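List home | Subscribe | Archive by thread | Archive by date | Search

Subject: Re: The joint communiqué, or what is left of it
From: Pascal Harms
To: Border Politics discussion list

Dragica Berisha wrote:

> I have now read the Uvach-Dravar communiqué three times, once in each
> language and once in the English courtesy translation, and I would like to
> know what everyone here is so cheerful about. The two foreign ministers
> shook hands in Hlongwane. They have shaken hands before. The text says
> relations will be "restored in stages" and then gives one stage. The Drakel
> crossing is to reopen to "appropriate traffic", a phrase that could cover
> anything from a freight train to a man with a goat.
>
> Pascal will tell us that the language is deliberately vague and that vague
> language is how grown-ups do it. I remember him saying so last time, shortly
> before Dravar recalled its ambassador over a map in a school atlas.
>
> Could somebody explain to me, in words a tired person can follow, what has
> changed?

Dragica, you are quite right that I was going to say it, and I'm a bit hurt to have been beaten to my own opinion. I'll try the tired person's version. I was up till two with the annexes, so there are at least two tired persons involved.

First the handshake. I agree it means very little. The two sides have been shaking hands in Hlongwane for as long as the place has had a conference centre, and I suspect the conference centre was built with this in mind. What was different this time was who stood behind. The Uvach interior minister was in the room. He has spent most of his career explaining that Dravar is a province with ideas above its station, and he was there in a good suit, looking as if his shoes hurt. Foreign ministers can sign what they like. It is the interior ministry that staffs the crossing, stamps the passports and loses the paperwork when it feels like losing it. If he had stayed at home I'd be on your side of the argument.

Second, the text. It has 28 articles, and I'd say most of them are wallpaper. Shared heritage, youth exchanges, a joint commission on folk music (God help whoever gets the chair). You can skip as far as article 17, where they stop being nice to one another. There you'll find that each government will accept customs documents issued by the other "without prejudice to positions of principle". That looks like mush but it's the main thing in the agreement. For as long as I've followed this, Uvach has refused to accept a Dravari customs stamp on the grounds that doing so would admit Dravar has customs officers, and therefore customs, and therefore a border, and therefore a government. Lorries went round by the north. Now a stamp is a stamp, and everyone has agreed in writing not to ask what it implies. 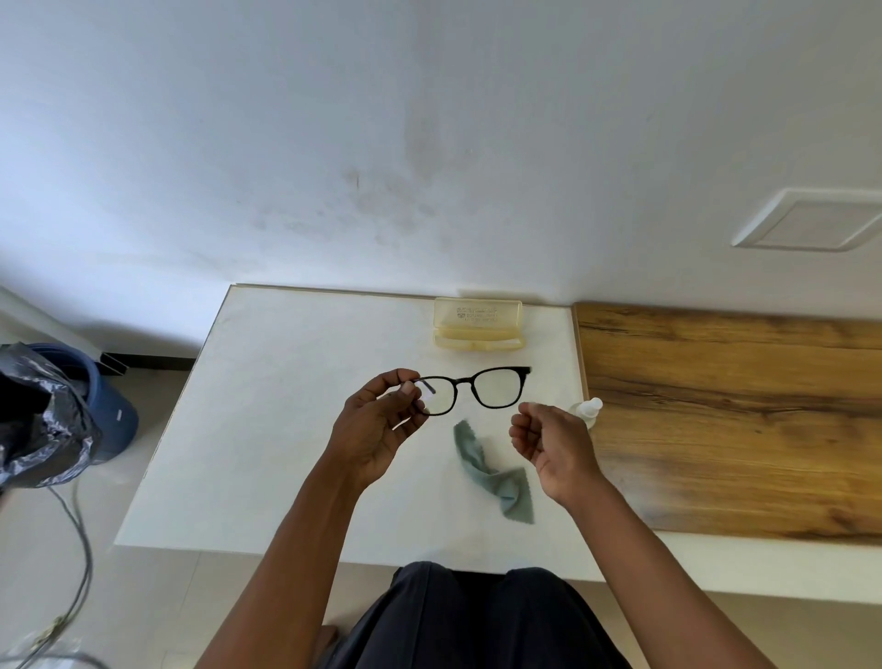 I know "without prejudice" makes you grind your teeth. It's a phrase that lets both delegations fly home and announce that they gave nothing away. The Uvach evening news said precisely that, and so did the Dravari one, in nearly the same words, and I rather enjoyed watching the two of them back to back. But I'd ask you to think about the alternative wording. If they had written "Uvach recognises the customs authority of Dravar" it would have been clear, brave and dead by breakfast. The Uvach parliament would have voted it down and then argued over who got to be rudest about it.

As it is, the chamber took note of the communiqué without a vote of approval, on a motion that passed with 13 abstentions. The abstentions are the interesting bit for me. They all came from the eastern constituencies, the ones that live off the Drakel road or used to, and whose members have been the loudest about national honour for years. You don't abstain on national honour. You abstain when your voters own a petrol station.

Third, Drakel itself. Your man with a goat is closer to the truth than you might like. "Appropriate traffic" gets its definition in annex B, and annex B was only put up on the Dravari ministry's site, in a scanned copy with the pages out of order. Pieced together, it says foot passengers with local permits from the start, light goods vehicles once the inspection shed has a roof, and heavy freight "upon review". Livestock is in a separate table. Goats are permitted with a veterinary certificate, which Uvach will accept provided it's issued by a vet registered before the break in relations. So the goat can cross but the vet has to be elderly.

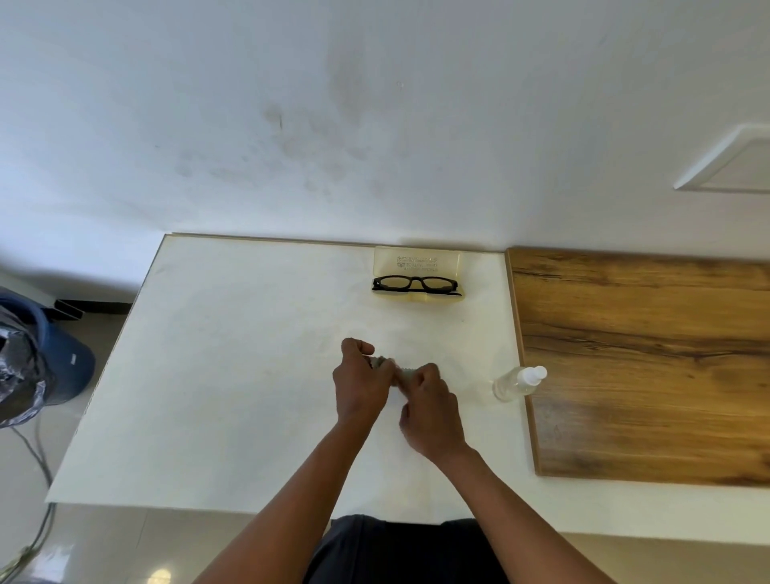

The review period is 90 days. I'd put that date in the diary well ahead of anything the ministers say in the meantime, and they will say a lot. Both capitals have to produce a written report on how the crossing is working, and the reports are swapped in Hlongwane before they are published. That last part is new. Last time each side published first and read the other one's in the papers, and that is how we ended up with the atlas business. (For those who joined the list since: a Dravari schoolbook showed the Drakel bridge in the Dravari colour up to the third pier, where it had previously been shown up to the second. An ambassador was recalled over a pier. He was apparently delighted, as he'd been trying to get home for the plum harvest.)

Now to where I think you have a point, and I'd rather say so than have you say it for me a second time.

The communiqué has nothing on the pensions. There are people in the villages on the Dravar side who worked their whole lives for the Uvach railway and have not had a payment since the break. It came up in every round. It was in the draft that leaked in January, as a bare heading with nothing under it, and now even the heading has gone. The official line is that it was "moved to the technical track". I've asked two people who ought to know what the technical track is, and both gave me the name of the other one. If you want to be angry about something in this agreement I'd start there, and I'd join you.

There's nothing on the radio masts either, and nothing on the question of which side's time the crossing keeps. You may laugh, but Uvach dropped summer time and Dravar didn't, so for half the year the gate will open at eight on one bank and nine on the other. I assume someone will work it out on the bridge with a shout. More of this region's diplomacy is done that way than the ministries care to admit.

And I'd be careful with the phrase "in stages". You say only one stage is given, and that's so. My reading is that the second stage was agreed and taken out late in the evening. The article numbers in the courtesy translation skip from 21 to 23, while the two originals have been tidied up and run straight through, with something very thin about beekeeping put in to fill the hole. I'd guess the missing one was the exchange of ambassadors. I can't prove it. But a government doesn't suddenly discover a passion for beekeeping at eleven at night.

On the wider question of who gains, I'm less sure than I was last month. The usual view on this list has been that Uvach needs the road and Dravar needs the recognition, so they'd trade one for the other as soon as both were poor enough. I've said it myself, at length, and I still have the replies. The trouble is that the northern detour has made some people in Uvach very comfortable. The haulage firms up there charge by distance, and going round adds 144 kilometres each way. They sponsor a football club and, I'm told, a newspaper columnist. If the heavy freight clause gets stuck at review, I wouldn't look for the reason in Dravar.
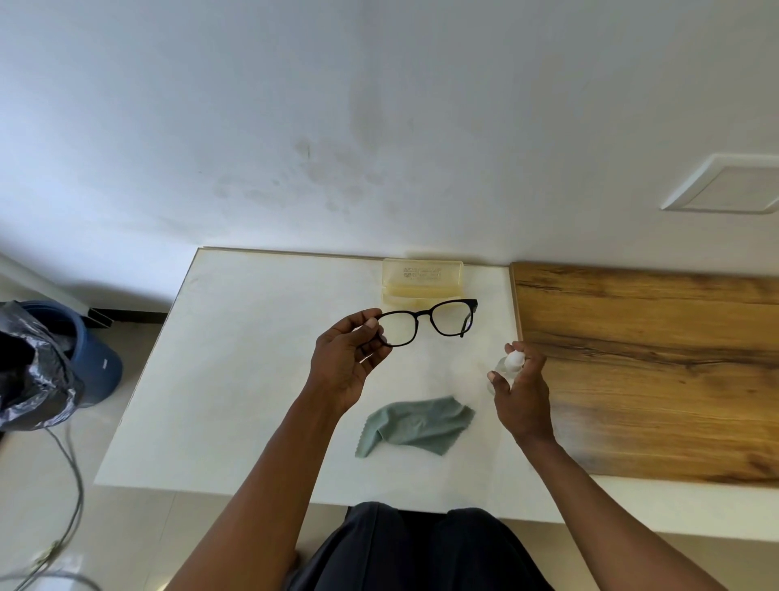 White table against the wall, with a wooden-look board on its right.

So, in the tired person's version: the stamp is real, the crossing is half real, the pensions have been mislaid on purpose, and the rest is folk music. It's a better text than the last one, in much the way that a cold is better than flu. You asked why everyone is so cheerful and I think a few of us have been at this so long that a working customs form feels like a public holiday.

Two practical things before I go back to bed. I've put annex B in the right order and will send it to anyone who writes to me off-list. Please don't reply to all asking for it, as happened with the fisheries protocol, when we had more copies of "me too please" than there are fish in the Drakel. And if anybody reads Dravari legal shorthand better than I do, there's a handwritten note in the margin beside article 17 that I make out as either "agreed, subject to the minister" or "agreed, despite the minister". I'd be glad of a second opinion.

Dragica, I'll take your bet on the review date if you are still offering. Same stakes as before. You still owe me for the atlas.

Pascal

Previous in thread | Next in thread | Back to top
Messages are the responsibility of their authors. To report a problem with the archive, contact the list owner.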